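Pearl stringing

Pearl stringing is the craft of threading pearls on to a cord to form a necklace, bracelet or similar article, and of renewing that cord when it has become worn. It is practised by jewellers, by specialist stringers working on their own account, and by amateurs. The term is also applied to the stringing of other soft or easily marked beads, such as coral and amber, although the methods used for these differ in some respects.

Materials

Silk is the traditional cord. It is supple, takes a small, firm knot and allows the necklace to hang well at the neck. Its main drawbacks are that it stretches with wear, takes up skin oils and perfume, and weakens over time. Nylon and other man-made threads came into general use during the twentieth century. They stretch less and resist dirt better, but many stringers consider that they hang more stiffly.

The thickness of the cord is chosen to suit the hole in the pearl. A cord that is too thin lets the pearls slide over the knots, while one that is too thick may be impossible to pass a second time through the pearls next to the clasp. Where the holes in a strand vary, the smallest hole decides the choice.

Fine coiled wire, known in the trade as gimp or French wire, is often used at the ends. It covers the loop of cord that passes through the clasp and protects it from rubbing against the metal.

Method

The pearls are first laid out in order on a grooved board or a soft cloth. In a graduated necklace the largest pearl is placed at the centre, with the others falling in size towards each end. The stringer then compares neighbouring pearls for colour and lustre, turning or moving them where the match is poor. This stage may take longer than the threading itself.

The cord is stretched before use and fitted with a flexible twisted wire needle. In a fully knotted necklace a single knot is tied after each pearl and drawn close against it with the needle, an awl or a pair of fine tweezers. Knotting keeps the pearls from rubbing against one another and limits the loss if the cord should break. It also adds to the finished length, and a strand that has been knotted for the first time will be longer than the same pearls strung plain.

Very small pearls are often left unknotted except near the clasp. Long ropes may be made without any clasp, in which case the two ends of the cord are joined within the strand.

Restringing

Signs that a necklace needs restringing include visible gaps between the pearls and the knots, discoloured cord and fraying close to the clasp. Trade advice commonly suggests yearly attention for a necklace in regular wear, with longer intervals for pieces worn only now and then. The old cord is cut away pearl by pearl, and the order of the strand is kept throughout. Pearls are wiped clean with a damp cloth before they are threaded again. Soaking and ultrasonic cleaning are avoided, as both may harm the surface.

Local practice: Odasthorpe

In the market town of Odasthorpe, stringing was carried on largely as piecework done at home. Finished strands were returned to the workshop on Saturday, where they were measured and weighed before payment. The largest employer was the firm of Gebremichael, whose surviving order book lists 532 necklaces for restringing and 100 new ropes. Entries were marked "close" or "open" according to the size of knot requested.

The order book was transcribed by Rekha Semwal, who argued that the open knot was a local habit – a slightly looser finish, favoured for heavier pearls. Abla Saab has questioned this reading and takes the word to refer to necklaces supplied without a clasp. The matter has not been settled.

Storage and wear

Pearls are softer than most gemstones and are easily scratched by metal and harder stones. They are usually stored flat, in a lined box or cloth pouch, as hanging for long periods stretches the cord. Airtight containers are not advised.

Scent, hairspray and cosmetics should be applied before pearls are put on, and the strand wiped with a soft dry cloth after wear. A necklace that has become damp should be left to dry fully before it is worn again – wet silk stretches readily and draws dirt into the knots.
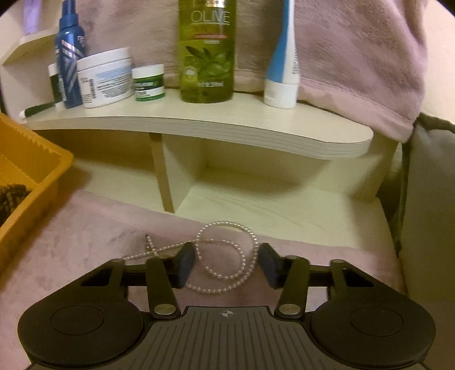
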